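Ponds and wet meadows return to the Vikgate valley

Farmers and land managers in the Vikgate valley have agreed to restore wet meadows and small ponds over 600 hectares of farmland, in a new project to help frogs, toads and newts. The work starts in April and will be managed by the Sidine Wetland Trust together with 30 farms.

Amphibians in the valley have lost many of their breeding places during the last decades. Old field ponds were filled in, ditches were made deeper and the meadows near the river became dry too early in spring. In the last survey by the Trust, spawn was found in only seven of the 136 ponds which are marked on the old parish maps.

The project will clean and reopen ponds where the shape of the ground can still be seen. It will also block selected drains, so the water stays longer in the lowest fields. Farmers who take part will receive a yearly payment and can continue to graze cattle on the land from late summer.

Waraponr Siriwan's name is known to many in the valley from the earlier hedgerow scheme, and as project manager she will again be the first contact for the farms.
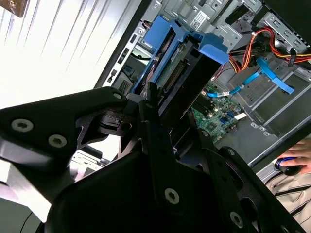 Open desktop computer tower with a blue drive caddy.

Waraporn Siriwan said: "We have spoken with every farm at the kitchen table, and we changed the plan many times after these talks. Some fields are not suitable and we have left them out. A pond which is in the wrong place for the farmer will not be looked after, and then it is lost again in a few years."

Water levels will be measured at fixed points along the Dreltlow brook, from the road bridge down to the old mill. Trained surveyors will visit the ponds after dark during the breeding season and record the adult animals, the spawn and the plants at the water's edge. The results will be shared with the farms each autumn — also when they are disappointing.

Kaede Hoshino, ecologist at the Trust, said: "Common frogs can find a new pond quickly. Great crested newts are slower and they need good rough grass between one pond and the next. For this reason we look at the whole valley and do not choose single ponds only."

The digging work will be carried out by the local contractor Vasić, outside the breeding season and when the ground is firm enough for machines. Footpaths will stay open, but walkers may meet short diversions near the brook. Dog owners are kindly asked to keep their dogs out of the new ponds.

An information evening for residents will take place on Thursday at 7 pm in Dreltlow village hall. Entry is free and no booking is needed. Landowners who are not yet part of the project are also welcome — a second group of farms can join next year.

Notes to editors

The Sidine Wetland Trust works with farmers on the care of ponds, ditches and wet grassland. Interviews with the project team and visits to the first pond sites can be arranged through the Trust's office.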